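From: Larysa Levchenko
To: Trakby workplace list
Date: 3 Mar 2025
Subject: Re: the arm on the sorting bench

Rolland wrote:
> Could somebody from Berau tell us how the bench people are taking it?
> We're due to get an arm from Arkus as well, and my lot have plenty of
> questions. Mostly they ask who will be left standing at the table.

Dear Rolland, dear all,

I'm happy to, and sorry if I ramble a bit (I usually do). Everything is still in the simulated room for now, and we've been practising there since January with brackets, blocks and other small bits laid out on the table.
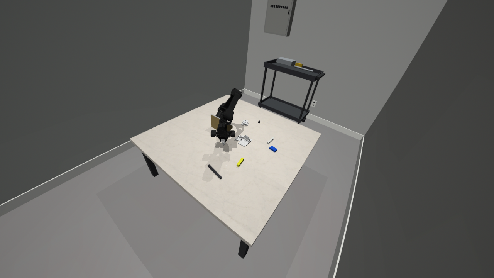
I was on that bench for years myself, so I do understand the worry. What has changed so far is mostly the planning. Our sorters now decide which part goes first and what counts as a bad pick, and they write it all down, up to 100 attempts in a sitting. Some of them love it. Two of the older hands find the screen work tiring and miss chatting over the trays, and I think that deserves a proper hearing before anything real is bolted down.

They also asked to look at the room from other spots, low down by the arm included, and that got us talking about lighting and where people would stand!

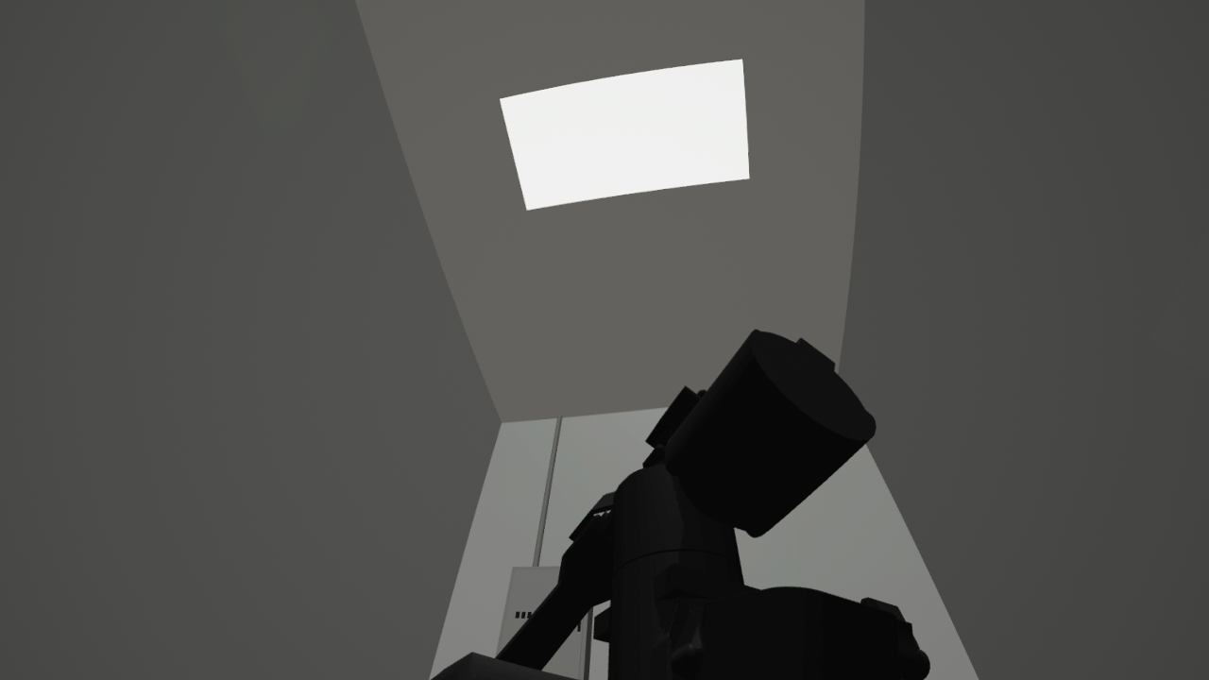
The arm from below, with the ceiling light above it.

My one piece of advice would be to let your people in early, and to put their hours at the screen on the rota as ordinary work. We forgot that at first and it caused some bad feeling.

Do ring me if it's easier, I'm on extension 461 most mornings.

Warm wishes,
Larysa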